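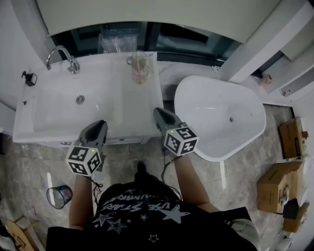

Bathrooms and wash areas

Work on the Visholm house continued through April. The upstairs bathroom now has its white vanity, with the basin set into the countertop and a chrome faucet at the back corner. The freestanding tub stands next to it. Pasichnyk supplied both under the second order.

Spending on this line stands at $2,058. Of the 40 items on the fittings list, 34 are signed off. The rest are mostly towel rails and door hardware, which Wullix has on back order.

Still open: 2 quotes for sealing around the tub, and a decision on a blind for the window behind the vanity. We ask that the unspent balance be carried over to the next period.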